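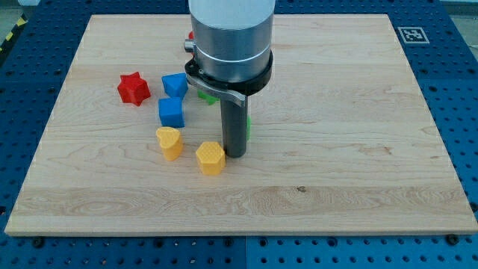 Pale wood, wavy grain, blue background.

Print this page | E-mail this page
Reading time: 4 minutes
Shares 7 | Comments 3

PRESS RELEASE – FOR IMMEDIATE USE
June 29, 2022

HARURA GO BACK TO THE DANCE TUNES ON NEW ALBUM "THE CERNIER BOOK"

Undeo Records to release first studio set from the fiddle and accordion band. LP, CD and download. Launch dance at Deng Hall.

Undeo Records is very pleased to announce The Cernier Book, the first proper studio album by Harura. Out at the end of the summer on vinyl, CD and download. Review copies going out now, see foot of this release for how to ask.

Harura are a four-piece. Two fiddles, button accordion, guitar. People who know them will know them from dances, not records – until now there has been one live cassette, sold at the door and long gone, and a couple of tracks on a label sampler. They play waltzes, polkas, schottisches and a fair few tunes that don't fit any of those. No drums. The guitarist stamps on a board when the room is loud and has been allowed to do so on two tracks here.

The album takes its name and all of its material from the Cernier book, a handwritten tune collection put together by a family of dance musicians of that name between the wars. The family played weddings, harvest suppers and works outings. Three generations wrote in it and you can tell, the handwriting changes and so does the taste. The early pages are mostly quadrilles and slow waltzes. Then some marches. By the end there are foxtrots and what look like songs learned off the wireless, written out from memory and not always correctly. One page is just a list of keys and the word "again".

There are 874 tunes in the book altogether, though plenty turn up more than once under diffrent names. The band have been working through photocopies for several winters. They learned roughly 50 and recorded a good deal fewer. What ended up on the record is what still worked with people dancing to it, which is how they tested everything.

Some notes on the music, for reviewers in a hurry:

Side one is the older stuff. Opens with The Long Barn Waltz, two fiddles only, second fiddle playing low chords the whole way through as the family apparently did before they owned an accordion. Then a set of polkas taken slower than most bands would. The Undertaker's Schottische is next and has already become the one people shout for.

Side two brings in the guitar properly. Wet Boots is a march in the book but the band play it as a one-step. Mother's Foxtrot is a tune nobody could trace anywhere else. The closing track is a slow waltz with no title in the manuscript, so it has no title on the sleeve either. Please don't call it "Untitled" in listings, just leave a gap or put "last waltz", the band are fussy about it.

All of it was played live in one room, everybody facing each other, no headphones. A few chairs creak. One take of the polka set was kept in spite of a wrong turn in the second tune, as it was much the liveliest. Mixing was kept very plain.

From the band: "We grew up on records of this sort of music and they nearly always cut the tunes short. Three minutes and off. At a dance you might play the same waltz for ten minutes while people find partners. So some of these are long. We hope you'll shift the table and have a go."

From Undeo Records: "We first heard Harura in the back room of a pub with the tables pushed against the wall and asked them that night. They said yes, then took ages. Worth the wait."

The LP comes with a booklet containing seven of the tunes written out for fiddle, with chords, in the spelling of the orignal. The CD has the same booklet but smaller, you may need your glasses. Download buyers get it as a file. Teachers and session players are welcome to copy these pages for their own use, no need to write and ask.

LAUNCH

Launch dance at Deng Hall on the evening of release. Harura play two sets with a break for tea. Steps will be called for the first half, so beginners fine. Flat shoes please – the floor has just been done. Tickets from the hall box office or on the door if there are any left. Children free with an adult. Records on sale at the back from when the doors open.

A short run of dates follows in the autumn, mostly village halls and arts centres. List to come in a separate release. Promoters with a decent wooden floor and a free Saturday night, get in touch.

AVAILABLE FOR PRESS

Stream of the full album (private link, please don't pass on)
Band photos, colour and black and white
Sleeve artwork
Scans of three pages from the Cernier book, credit "Cernier family"
Interviews by phone, evenings best, all four have day jobs

Radio: clean versions of Long Barn Waltz and the Schottische faded to a sensible length are ready to send.

Requests to the Undeo Records press desk by reply to this e-mail. Please say which format you want and give a postal address for CDs. Vinyl promos are very limited, so radio and print reviewers first.

ENDS

Print this page | E-mail this page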